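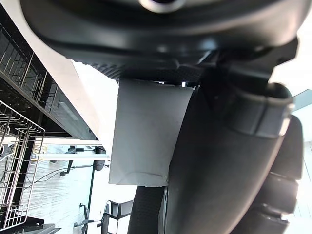
A grey pad beneath a rounded black housing

Jesdale, Jan 26, 2018 – I've got a show! After seven years of carting my necklaces round village halls in the back of a very small car, I'm having my first solo exhibition, and it opens at the Flovine Gallery in February.

I'm Mervin Robichaud and I make jewellery out of silver and old enamel, mostly brooches and necklaces, with the odd pair of earrings when there's a bit left over on the bench. I used to drive a delivery van. I signed up for an evening class in silver soldering to get me out of the house, melted my first ring into a blob, and went back the next week for another go.

The show is called Wovau, a word my grandmother used for the noise of the sea through a shut window (I've never found it in a dictionary, and I have looked). There'll be 264 pieces on display, all made in my workshop in Jesdale over the last two winters. The biggest is a collar made from 741 silver links, every one of them cut, closed and soldered by hand. My thumbs have only just forgiven me.

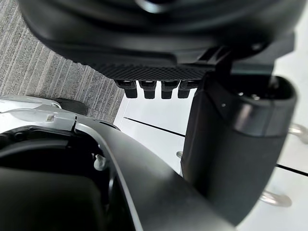

Black prongs and an angled bracket, seen close up

A lot of the newer work uses chips of enamel from old advertising signs and saucepans. I love the blues best – they get a sort of bruised look at the edges when you file them down, and I leave that showing. I've also been trying out a twisted wire edging that I learned on a weekend course with the Ó Briain studio, and you'll see it on most of the brooches.

Nearly 400 people came through my open workshop last summer and quite a few of them asked for smaller things at smaller prices, so I've made a whole case of plain silver studs and stick pins as well. Everything in the show is for sale apart from the collar, which I can't bear to part with yet.

Entry is free and you don't need to book. I'll be in the gallery on Saturday afternoons with my tools, so do come and have a chat, and bring any broken chains with you – I'm happy to mend simple ones while you look round.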